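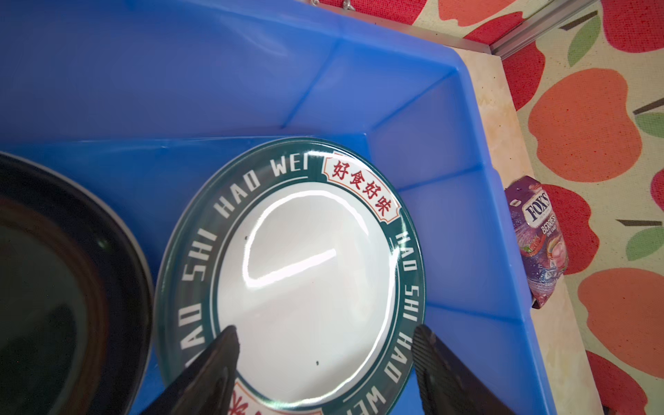 The tray return at Narton's staff canteen in Jandley used to need four people at the end of lunch. It now needs two, plus a pair of robot arms, and the two who remain do a different job from the one they were hired for.

Narton feeds 608 people on a full day. Scraping, sorting and racking crockery was always the slowest part of the service, and the hardest to staff. Dishwashers have been automatic for decades. Getting a plate off a table and into the right crate has not, mainly because plates are shiny, thin at the edge and seldom left where a machine would like them.

The arms come from Trekix and run on control software written by Noguchi. They are taught by demonstration. A member of the kitchen staff guides the movement by hand controls, the system records it, and the recordings are used to train the next version. A plate is gripped at the rim. A bowl is approached from above, with a finger either side of the wall. Dark glazes and glossy white ones are handled as separate cases, as reflections upset the depth estimate.

Training is done on a bench away from the service line, with mixed crockery, a blue plastic crate and a few items that do not belong in it, such as snack packets and jars. The arms have to learn to leave those apart from the plates.
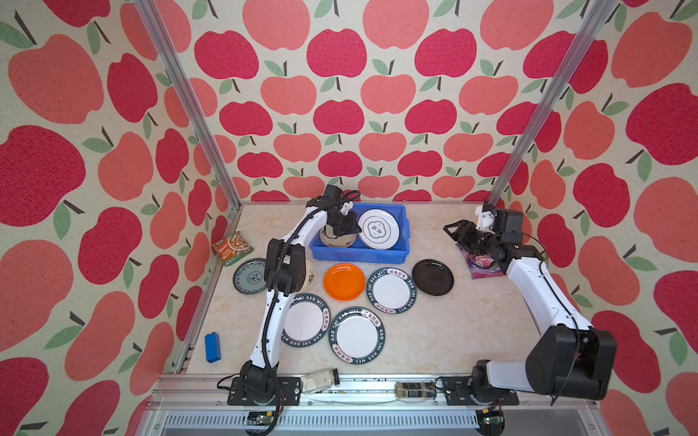

Dexter Enriquez would have preferred a slower start. Recording sessions were first fitted in after the lunch shift, he said, when people were tired, and tired people make poor demonstrations. The sessions now run in the morning, last 30 minutes and count as paid training time. He also asked for the stop button to be moved within reach of whoever is loading the washer, and it was.

The canteen's two former tray hands have moved to food preparation on the same grade. Those who stayed spend less time lifting and more time watching. Their log sheet has 7 fault codes, of which "lost grip" and "stacked items" account for most entries. Stacks are still separated by hand before they reach the arms.

Not all of the change is welcome. The arms work at a fixed pace and do not speed up when a large group leaves at once, so the queue at the hatch is longer at 1 p.m. than it was. Wrist strain is reported less often, but staff say the work is duller and that there is less talk at the bench.

Narton will review the arrangement in January. The main question is whether cutlery should be added, which would require a different gripper and a fresh set of recordings.

Print this article
E-mail to a friend

Related features
Night shift at the parcel hub: who resets the sorter?
Hospital laundries and the folding problem
Pay grades after automation: what the agreements say
Grippers compared: suction, finger and soft pad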